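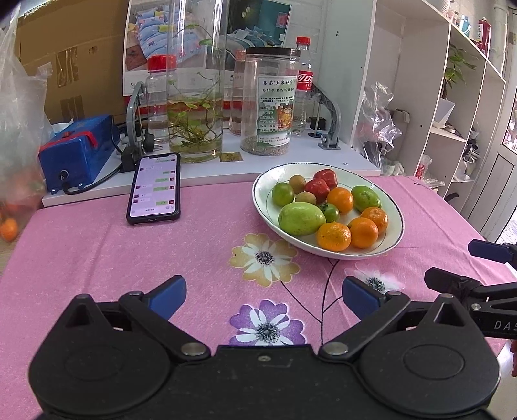
Mixed fruit in the oval white bowl, flowered tablecloth.

Drornden Residence Community Forum
Section: Dining Rooms and Shared Kitchens
Topic: Mixed fruit bowls on the common tables – comments requested

Posted by: I_Haruna (Dining Services)
March 13, 2018

Dining Services is reviewing the way fresh fruit is set out on the shared tables. The bowl holds mandarins, a large green guava, red wax apples, a lime and several other items, including a small green tomato.

The present guidance, Kitchen Notice 737, states only that "fruit shall be displayed in a clean bowl and replaced as needed." Several floors have asked for something more specific. Comments are invited on the following points:

Whether all kinds of fruit should share one bowl.
Whether items normally used in cooking, such as limes and tomatoes, should be placed with fruit meant for eating out of hand.
How long fruit should remain on the table before it is moved to the refrigerator.

Comments will be accepted through the first week of April. Please keep replies to the subject of the tables. Questions about meal hours belong in the Schedules section.

Ikechukwu Haruna
Dining Services, Drornden Residence

Posted by: north_wing_pantry

Thank you for opening this topic. The North Wing supports a single mixed bowl. Residents take more fruit when it is in plain sight, and a bowl with several colors in it is more inviting than a bowl of one thing. The red wax apples against the oranges and greens make the point well enough.

We do have a concern about the wax apples. They have thin skin and bruise easily, and they do not keep well at room temperature. In our pantry they are washed, dried and refrigerated on the day they are bought, and a few are brought out before each meal. We would ask that the revised notice treat them separately from citrus.

Posted by: R.Lindqvist

I must respectfully disagree with the single bowl. A ripening guava gives off ethylene, and kiwifruit responds to it by softening quickly. If the two small brown fuzzy ones at the back are kiwis, they should not be sharing a bowl with a guava unless someone intends to eat them soon. The same applies to the tomato. Citrus is a different matter and will sit beside almost anything without much change in ripeness.

My recommendation is one bowl for citrus and one for everything else, with guavas kept on their own until they are ready. Our floor adopted this arrangement last year and discards less as a result.

Posted by: Table_Linens_Office

This office has no position on the fruit. We wish to note that the pink flowered cloths are for dining use and should be changed when stained. Guava and citrus juice should be blotted with cold water at once. Hot water should not be used first. Please do not cut fruit directly on the cloth; boards are available in each shared kitchen.

We would also ask that bowls be lifted when they are moved. Dragging a loaded bowl pulls the cloth out of line and wears the printed surface.

Posted by: billstead_annex

The Billstead Annex has one shared kitchen and very little table space. A requirement to keep two bowls would leave us with nowhere to put plates at breakfast. We could accept a divided bowl, or a bowl with a small dish beside it for the delicate items.

Could Dining Services say whether the oval bowls will continue to be supplied? The round ones issued to the Annex are deep, and whatever is at the bottom is not found until it has spoiled. The oval shape in the photograph seems better suited to the purpose.

Posted by: I_Haruna (Dining Services)

In reply to billstead_annex: oval bowls are available on request. Please submit the ordinary supply form and write "oval, white" in the remarks column. Round bowls may be returned at the same time.

In reply to R.Lindqvist: your comment on guavas is noted and will be included in the draft. Would your floor be willing to share the wording of its posted instructions?

Posted by: R.Lindqvist

Certainly. The card reads as follows:

"Citrus in the left bowl. All other fruit in the right bowl. Guavas are to be kept on the counter tray until they give slightly when pressed, then moved to the refrigerator if not eaten that day. Kiwifruit is to be kept away from the guava tray. Soft or split fruit is to be removed whenever it is seen."

The last line has been the most useful part. Previously, residents waited for staff to remove spoiled fruit, and the mold had spread to the mandarins by then.

Posted by: M_Ojeda_4thFloor

I would like to speak to the second point in the original post. I do not believe a green tomato or a lime should be excluded on the ground that they are for cooking. Many of us on the fourth floor use limes at the table, on fruit, in water and with soup. If the limes are moved to a cupboard, we shall spend every meal going back and forth to fetch them.

There is also some difficulty in deciding what counts as a cooking item. The larger green fruit on the right side of the bowl looks like a lemon to me, though I would not insist on it. Under a strict rule, a person filling the bowl would have to identify each fruit and then decide its purpose. That seems an unreasonable amount of work for a bowl of fruit.

Posted by: north_wing_pantry

We agree with M_Ojeda_4thFloor regarding limes, but not regarding the tomato. A small green tomato beside a green guava may be mistaken for fruit by a resident who is in a hurry. We had such a case in the North Wing and received a written complaint. Tomatoes should go on the windowsill or in a paper bag until they color, and then to the kitchen.

Posted by: M_Ojeda_4thFloor

One complaint is a slight basis for a rule covering every floor. I would ask that the draft say tomatoes "should" be kept separately and avoid the word "must."

Posted by: dirkeo_house_rep

Dirkeo House serves over 25 residents at the long table and has followed this exchange with interest. We offer two comments.

First, the order in which the bowl is filled matters more to us than the number of bowls. Firm and heavy fruit such as guavas and citrus should go in first, and wax apples and other thin-skinned fruit should be laid on top or to one side with nothing resting on them. Stems should be turned so that they do not press into neighboring fruit.

Second, we would ask that the notice address what else is placed on the table. There is a telephone lying to the left of the bowl in the photograph, its screen lit with a conversation. Our house rule is that telephones are kept off the dining table during meals – a rule that is not popular but is generally observed. If the new notice is to describe a properly set table, it should say something on this matter.

Posted by: billstead_annex

With respect, telephones are outside the scope of this topic. Residents of the Annex use them to read recipes and to reply to family members, and we would oppose any such rule being introduced through a notice on fruit.

Posted by: I_Haruna (Dining Services)

The matter of telephones will not be addressed in this revision. Dirkeo House is free to continue its own practice. Anyone wishing to propose a general rule may open a separate topic.

The following draft text is offered for further comment:

1. Mandarins, limes and lemons may remain in an open bowl at room temperature for up to one week.
2. Wax apples are to be kept refrigerated and set out before meals.
3. Guavas are to be kept apart from kiwifruit until eaten or refrigerated.
4. Tomatoes should be kept separately from fruit.
5. Any person who sees spoiled fruit is asked to remove it and wipe the bowl.
6. The number and shape of bowls will be left to each floor.

Posted by: R.Lindqvist

Item 6 is a disappointment, but I can support the remainder. Please consider adding to item 1 that mandarins are to be turned over when the bowl is refilled. Mold generally begins on the underside, where the fruit touches its neighbor and air does not reach it.

Posted by: Table_Linens_Office

Please amend item 5 to read "wipe the bowl and check the cloth beneath it." Replacement cloths may be collected from the linen window on weekday mornings.

Posted by: M_Ojeda_4thFloor

The word "should" in item 4 is acceptable to the fourth floor. The supply form for the oval bowl asks for a room number, and ours is for a shared kitchen without one. Please advise what is to be entered.

Posted by: I_Haruna (Dining Services)

Please enter the floor number followed by the letter K.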